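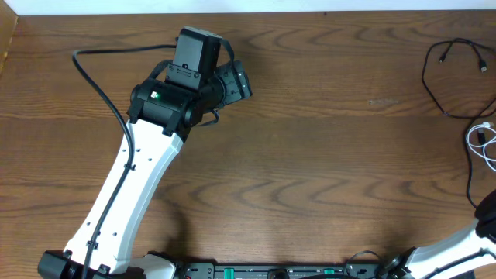
Kabelsatz und Wartung Doppelarm Prindus

Artikel-Nr. 2199
Lieferbar ab August

Der Kabelsatz passt zu allen Prindus-Tischaufbauten mit zwei Armen. Er enthält die Servoleitungen für beide Seiten und 24 Clips für die Armglieder.

Einbau

Netzteil ausstecken und warten, bis die grünen LEDs an den Gelenken aus sind. Den Arm von Hand ablegen, er fällt sonst auf die Tischplatte. Die Leitung von der Basis her einclipsen, immer entlang des weißen Glieds und über den Ellbogen. Am Handgelenk bleibt eine freie Schlaufe stehen — wer sie zu kurz lässt, zieht beim Drehen den Stecker aus dem Servo.

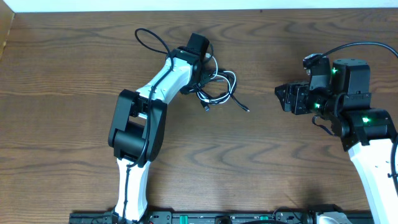 Die Schlaufe sollte etwa 137 mm Vorrat haben. Danach beide Arme langsam durch den ganzen Bereich führen, zuerst einzeln, dann gemeinsam. Schleift das Kabel am Ellbogen, den nächsten Clip versetzen.

Pflege

Schrauben an Handgelenk und Greifer alle zwei Monate nachziehen. Clips mit Rissen tauschen. Ersatzclips gibt es unter der Nummer 1151, Schraubensätze führt Tefera.

Nicht enthalten: Netzteil, USB-Kabel, Steuerplatine.

Technische Fragen beantwortet Etenesh Hailu in der Werkstatt Memden. Bitte die Seriennummer der Armbasis angeben — bei älteren Aufbauten aus Rurkmont sind die Stecker anders belegt.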